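Home Start Here Tutorials Bench Notes Parts Lists About
Search this site Enter keywords Go

How I score contact tasks with staged attempts

A lot of you wrote in after the May post asking how I get numbers out of task board runs that mean something. Fair question! My old way was to watch the arm, shrug, and write down "worked" or "didn't work." That's fine for a demo day. It's useless if you want to compare two policies and learn anything from the difference.

So this is the method I use now. I call it staged scoring, and at Rondgate (our little bench project, for anyone new) we've run it on everything since the spring. You'll need a task board with a mix of controls, an arm with a simple two-finger gripper, a way to play back your recordings, and some patience. A spreadsheet is plenty for the rest.

Step 1. Split every task into approach, contact, and effect

Approach means the fingers get to the right control. Contact means they touch it where you want. Effect means the control does its thing – the slider ends up where it should, the switch flips, the button registers. Each stage gets its own column and its own yes or no. Don't let yourself write "sort of." I tried a half-point system for a while and I could never agree with my own scores a week later.
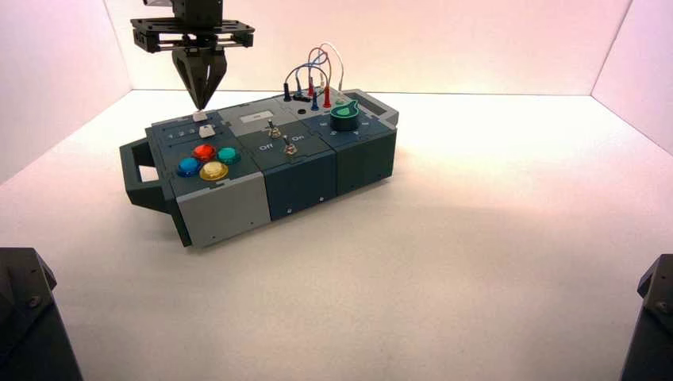 The reason I'm so stubborn about three columns is that the failures live in different places. A policy that misses on approach usually has a vision problem, or it hasn't seen enough starting positions. One that lands on the control and then slips off has a contact problem, and feeding it more starting positions won't help much. If you only score the end result, those two look exactly the same, and you'll spend a week fixing the wrong one (ask me how I know).

Write your stage definitions down before you run anything. Mine fit on one page. For a button I write which part of the cap counts as contact, and for a slider I write how far it has to travel.

Step 2. Fix your starting poses

Pick your board positions ahead of time and mark them. I use 18 of them, a mix of small shifts and small turns, and every policy gets the same set in the same shuffled order. It's tempting to place the board by hand each time and call it random. It isn't random! I drift toward the spots where I know the arm does well, and I bet you do too.

Keep the lighting the same across a whole batch. If you want to test lighting, great, make that its own batch.

Step 3. Record from two views and score them separately 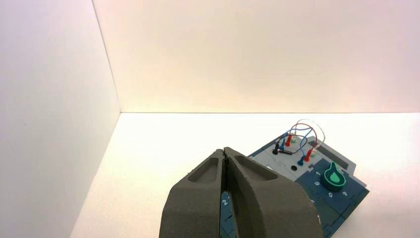

Wrist footage is where I judge contact, and the head camera is where I judge approach. I score all the head footage first, then take a break, then do the wrist footage without looking at my earlier column. The wrist view has its own trouble, though. The fingers take up a lot of the picture, and sometimes all you get of the board between them is a sliver with a single printed 2 on it, while the patch cables and the knob are off to the side in plain sight. So I added a "can't tell" mark for the wrist column only. Those attempts get settled from the head view, and I keep a tally of how often it happens. If the tally climbs, your wrist camera needs a new angle before you trust any contact scores.

Line up the clocks on both cameras before you start. I did one whole batch with them out of step and had to throw it away.

Step 4. Run the batch and leave it alone
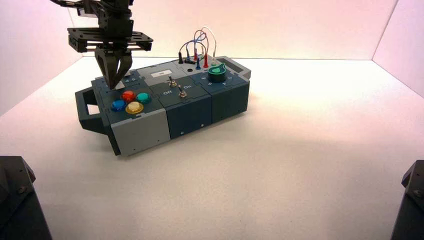 Akpalu

Once a batch starts, I don't touch the policy, the gripper, or the board until it's done, apart from moving the board to its next mark and resetting the controls. No "let me just retry that one." A retry is a new attempt and it goes on a new row.

My last full batch was 53 attempts with the newer policy. Of those, 19 failed before the effect stage, and almost 2 hours of scoring told me that most of them were contact failures. The old pass/fail sheet would have shown me the failures too, but I'd have gone straight back to collecting more approach data, same as always. This time I worked on how the fingers press down – slower at the end, with a short hold – and left the rest alone.

Step 5. Read the columns left to right

Take each stage as a share of the attempts that reached it. Contact rate is contacts divided by good approaches, and effect rate is effects divided by good contacts. Do this per control, too. Buttons and sliders fail in their own ways, and lumping them together hides it.
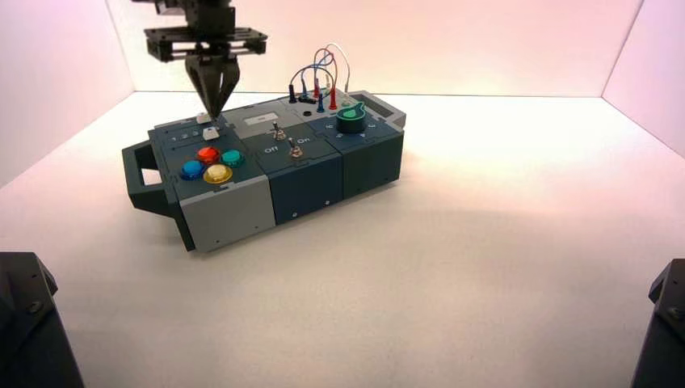

Mullville wrote to say that dividing by the attempts that reached each stage can flatter a weak policy, because only the easy poses survive to the later columns, and that the plain totals should always sit next to the stage rates. I agree, and my sheet now has both. Mullville also suggests listing which poses dropped out at each stage, and I've started doing that with a simple color code.

One more thing on small batches. If a control only gets a handful of attempts, don't rank policies on it. Run more, or leave that row out of the comparison and say so in your notes.

Next up is the Pornach gripper pads and whether softer tips change the contact column at all. I've got the poses marked and the sheet ready to go, so I mostly need a free weekend.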